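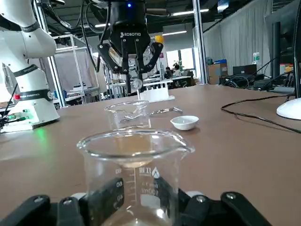 Von: Océane Gagnon
An: Liste Färben und Beizen
Datum: 14. August 2023
Betreff: Re: Alaun für dünne Wolle, wie viel Wasser?

Liebe Salamatu, liebe alle,

Salamatu Yakubu schrieb:
> Ich habe 500 Gramm Kammgarn von Rinham und möchte mit Zwiebelschalen
> färben. In der Anleitung von Raymonde steht nichts über das Wasser.
> Muss ich das Alaun vorher auflösen? Letztes Mal wurde mein Gelb fleckig.

ja, bitte immer vorher auflösen, in einem kleinen Glas mit heißem Wasser. Für 500 Gramm Wolle nehme ich 74 Gramm Alaun. Erst wenn die Lösung klar ist, gebe ich sie in den großen Topf und rühre gut um. Die Wolle kommt nass hinein, nicht trocken. Ich glaube, dass deine Flecken daher kommen.

Im Januar habe ich drei Stränge ohne Einweichen gebeizt, und alle drei wurden streifig. Einen davon habe ich noch einmal gefärbt, mit Krapp. Man sieht die Streifen immer noch, aber als Sockengarn geht es.

Zum Wasser: Bei uns in Kotdale ist es sehr hart. Mit Regenwasser wird das Gelb bei mir wärmer. Trevor Dufour hat hier einmal das Gegenteil geschrieben, vielleicht liegt es an den Schalen.

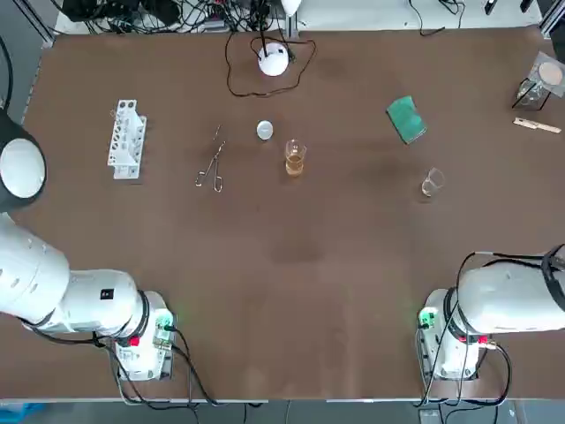
Der große braune Tisch

Hat jemand von euch noch das Heft von Zatalow über Flechten? Mir fehlt die Seite 127. Ein Scan würde mir genügen, das Porto bezahle ich sonst auch gern.

Entschuldigt bitte meine Fehler, Deutsch ist nicht meine Muttersprache.

Herzliche Grüße
Océane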